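Chapter 3
Templates and the Pages They Produce

In the previous chapter we installed the content system Vellent and wrote our first pages for the site of Irnholm, a small town with a library and a swimming pool. These pages are correct, but they all look the same. In this chapter we will learn how a template decides the shape of a page, and how we can change one part of it without touching the others.

A template is a file with holes in it. The text that never changes, such as the name of the site and the menu, is written directly in the file. In the places where the content is different from page to page, we write a slot. When a visitor asks for a page, the system takes the template, fills every slot and sends the result to the browser.

At first many students want to write a separate template for each page. With two pages this is comfortable. The site of Irnholm has 43 pages, and then a small change in the menu becomes the work of a whole afternoon — and one page is always forgotten.

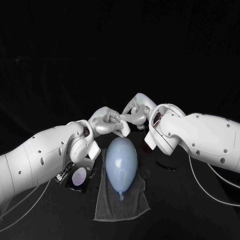

For this reason Vellent permits a template to have a parent. The parent contains the header, the menu and the footer. The child contains only the part which is different, for example the list of opening hours. If both of them define the same slot, the version of the child is used. Please remember this rule well, as most of the exercises depend on it.

There is also the question of speed. Filling the slots again at each visit costs time, so the system keeps a finished copy of the page and sends this copy to the next visitors. In our tests the library page was then able to serve some 500 visits in a minute on a modest server. The copy has one disadvantage: after you edit a template, the old page may still appear. Section 3 explains how to clear the copies, and when it is better to switch them off.

Before you continue, open the folder "gethin", where the default theme is stored, and find the file named parent. We will start by reading it line by line.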